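Last updated: August

What went wrong with the cable task

So this is the bit of the report I didn't want to write! Kanchan and I were meant to have the arm taking old desktop PCs apart by the end of term, and most of it was going quite nicely (the drives especially, we were very pleased with those). Then on Saturday it closed on a SATA plug, missed the clip and kept pulling. The force limit should have stopped it at 58 newtons. It didn't, and the whole case got dragged sideways before Perla hit the emergency stop. 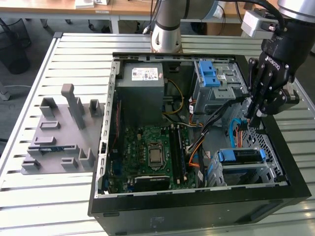
It took us ages to find the cause, and it was a silly one. I'd raised the limit while testing a stiff drive latch and saved it into the main program by mistake, so every step after that ran with my test value. The log has 700 lines and the change is on line 3, which was a bit embarrassing!

Smaranda made us put the limits in a separate file that gets checked at start-up, and the program now refuses to run if they don't match. We've also clamped the case down. I still need to redo the cable trials, and Kanchan wants the approach speed lowered first.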